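I finally got to spend a long weekend with a car that has proper hands-off highway driving, and I have been boring everyone I know with it ever since. So now it's your turn!

The trip was 426 miles each way, my place to Tikstead and back, most of it on the interstate. I've used adaptive cruise for years and liked it fine. Lane centering I could take or leave (my old hatchback ping-pongs between the lines like a tired dog on a leash). This was a different experience altogether. You get up to speed, the little steering wheel icon goes green, you take your hands away, and the car simply drives down its lane. It holds the middle. It leaves a sensible gap. When a truck wanders close to the line, it shuffles over a few inches, the way a person would, and I grinned every single time.

You do have to keep watching the road. There's a camera above the steering column that checks where your eyes are, and it's strict. I looked down at a bag of pretzels for what felt like no time at all and got a chime. I looked at the pretzels again and got a louder chime. Fair enough. After the first hour I had quit testing it, and I found I was looking much farther ahead than I usually do, picking up brake lights way up the road and noticing merges early. My shoulders didn't hurt when I got out, either, and they always hurt on that drive.

## Where it gave up

It handed control back to me more often than I'd hoped on the stretch past Flollden, where they've been repaving since March. Old lane paint, new lane paint, orange barrels on both sides. The icon went from green to amber to red and I took over. I had plenty of warning each time except once, on a curve where the markings split in two, and that one got my heart going a bit. I was watching, my hands were close, it was fine. But I'd hate to have been daydreaming.

Low sun was the other thing. Driving west at 6 in the evening, it kept asking me to steer for a few minutes and then offering to come back. I ended up driving that last bit myself with the visor down and the radio up, and enjoyed it!

Rain didn't bother it nearly as much as I expected. We had a good steady downpour for 40 minutes and it just slowed a touch and carried on. 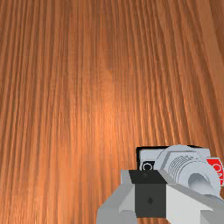

*Wood grain, rendered.*

## Would I pay for it?

If you do a lot of highway miles, I think so, yes. If your driving is school runs and grocery stores, I'd skip it, as it won't even switch on for most of those roads. I tried it on Route 302 out of pure optimism and got a polite gray icon the whole way.

What I want next is for it to handle lane changes with a little more nerve. It waits for a gap you could land a plane in. Twice I signaled, it thought about it, and then it canceled and stayed put behind a camper. I'd also love a voice that tells me *why* it's handing over, even just "bad lane lines" or "sun in camera," so I could learn what to expect.

I'm going back to Tikstead in the fall and I've already asked to get the same car. I'll keep notes on the Flollden stretch if the paving is done by then, and I'm bringing pretzels that don't need looking at.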